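How I Set Up Pick-and-Place Episodes So They Pass Review

I've been writing the teleop rules for our Pedotley cell since August, and the question I get most is "what counts as a good grasp?" So let me walk you through how I do it (grab a coffee, it's short!).

First, wipe the fingers and home the gripper. Then open it wider than you think you need and come in straight. If one finger touches early, back out and start the approach over. Don't shove the part across the table, please!

Once you've closed on the part, stop and look at the wrist view before you go any further. I want to see both inner faces against it and the target in the same view.

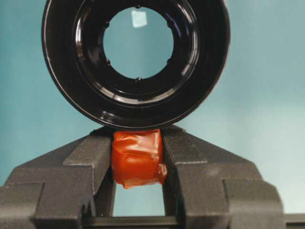
Wrist view: red-orange wrapped part between both fingers, just under the rim of the black ring.

When you're this near a rim, drop to the slow speed setting and make one small correction at a time. Glossy parts throw highlights, so go by the edges and ignore the bright spots.

Now the bookkeeping. Our batch is 300 episodes, and Fonseca won't take it with fewer than 276 clean ones. Mark a bad episode the moment you know it's bad, and never trim one to make it look good. I did that once on the Urville batch and had to redo 200 of them, ugh.

Last thing: save the rule sheet version with the batch. Ours is 314 right now.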